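**Pekbridge Newsletter – Supper Club Returns**
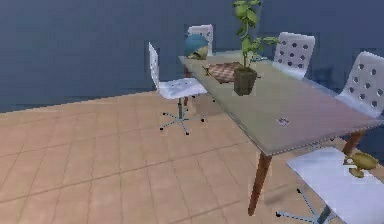 The supper club is back after its December break, and so is the argument over what counts as a side dish. Last year 13 of you brought potato salad to the same evening. We ate it bravely. This time there's a sign-up sheet by the door at Kravchuk Bakery – please write down a dish, and then make that dish. Hosts, you don't need a banquet hall. A long table and five white chairs will do nicely, and matching chairs already put you ahead of my house.

Soup is welcome if it travels with a lid. The Cumiser Street group will remember why, as will their carpet. Sign up by 3 April 2024.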